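Visit to the Condell College robotics open day, January

I went over to the open day at Condell on a wet Monday, mainly because my nephew is thinking of applying for the two-year automation course and could not get the time off school. He gave me a list of questions. I got answers to most of them.

Doors opened at 9.30. The car park by the main gate was full by the time I arrived, so allow for the walk from the overflow field. You sign in at the front desk, get a sticker and a folded map, and are then left to find your own way. The map still shows the old canteen. The robotics rooms are on the first floor of the Manurung Building, at the far end, past the print workshop.

The course takes 50 students a year, split into smaller groups for the practical work. First years spend the autumn on basic electronics and programming, and the project starts after Christmas. Each group picks a task for a robot arm, gets it going in simulation, and then has to show it to the rest of the year in May. Marks are given for the written log as well as the result. Second years do a longer project, sometimes with a local firm. Sasari, who make packing machinery on the estate behind the station, have taken students for the past few years.

Idris Gethin runs the project module and was on hand all morning. He used to work in maintenance at a bottling plant and talks about the subject in that way: what breaks, what gets blamed and what was really at fault. He said most students come in able to write a bit of code and very few have ever had to measure anything carefully. The first few weeks of the module are mostly about that.

The group I sat with longest calls itself Kundow, after a name one of them had used for an online game. Their task is to have the arm find a flat block on a table, pick it up and put it down at a marked spot. They were working entirely on screen. The college has real arms, but groups book time on those later in the term, and only once their program has passed a set number of runs in simulation.

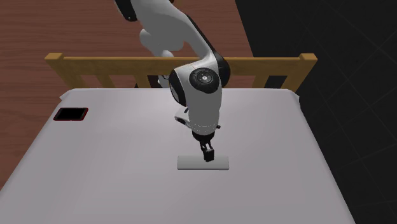
The Kundow group's simulation, with the gripper over the block.

They had been keeping a tally in a spreadsheet. Up to that morning they had done 520 runs, and 127 of those had failed. The student who looked after the tally had sorted the failures by cause. Most were the gripper closing slightly off line so that the block turned as it was lifted. A smaller number were the arm stopping short. There was also a column headed "don't know", which Gethin told me he likes to see, as it means they are not guessing.

The pass mark for getting on to the real arms is 80 good runs in a row. Their best so far was well short of that. While I was there they changed the height at which the gripper slows down, ran it again and argued over whether the change had helped. Two of them wanted to alter the approach angle as well, and the third would not have it until they had tested the height by itself. It was all quite good-natured.

I asked whether they found it dull to spend so long on one block. One said yes. Another said it had been worse in November, when they were still trying to get the arm to move where they told it. They start a new run, go and do something else, and come back to read the numbers.

Across the corridor there was a room of second-year work, with posters on the walls and a short conveyor that sorted bottle tops by colour. It had a queue of younger children at it all morning, so I only saw it from the back. The talk on fees and bursaries was at 11 in the lecture theatre -- go early if you want a seat, the room is small. The slides are meant to go up on the college site.

For my nephew's list: no, you do not need A-level physics, but they want a decent maths grade. Yes, there is a computer room open in the evenings, until eight. Laptops can be borrowed for a term at a time. Nobody could tell me about the bus passes, and I was given a number to ring.

Lunch was soup and a roll in the new canteen, which is on the ground floor of the same building whatever the map says. I left just after one. The next open day is in the spring, and Gethin said the first-year groups should be on the real arms by then.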